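# Do our crossing rules test anything?

Project report, draft for Rosine Maillard

Our group was asked to judge whether the Gurko checklist is a good enough standard for passing a delivery robot's road-crossing software. The checklist has 17 rules. Most of them sound sensible, and that was my first worry, as a rule can sound sensible and still let bad software through.

We ran the Dronero planner in the Menel simulator, 81 crossings in all, on four junction layouts. It passed 80. The one failure was a late stop, and the checklist lets you repeat a late stop once and keep the better result. I don't see why. A robot in a real street doesn't get a second go.

## What the rules leave out

Rule 6 says the robot must "obey the pedestrian signal". It doesn't say what should happen when the signal is hard to read. On the layout with the brick corner building, the symbol on the black signal head is very faint and reddish, and the trees behind the corner are in deep shadow lower down. A person would probably wait and look again. The planner is handed the signal state directly by the simulator, so it never has to look at all -- and it still gets full marks for obeying.

Rule 9 asks for "realistic road markings". The stripes are clear white on grey asphalt, with a clear sky over them. Nothing in the rule mentions worn paint, rain or a parked van, and we found no layout that had any of these.

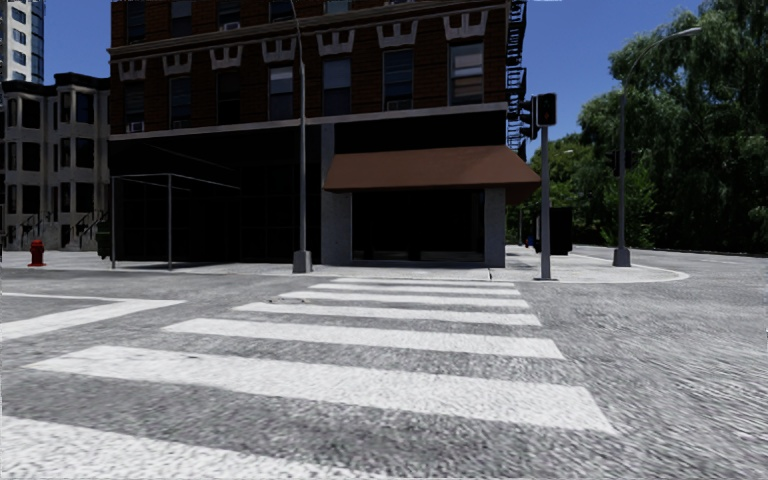

## What we would change

- Signal state should come from the robot's camera, with the direct feed switched off.
- No repeats. A late stop counts as a fail.
- Every layout should be run in poor light and in rain as well.
- Whoever wrote the planner shouldn't choose the layouts. The Shetty notes suggest this too, but only as advice.

I am not sure these changes would be enough. Stricter rules in a simulator are still rules in a simulator, and we had no street trials to compare with. Two of our group think the present pass mark is fair for a first stage. I would drop the word "pass" until someone has checked it outdoors.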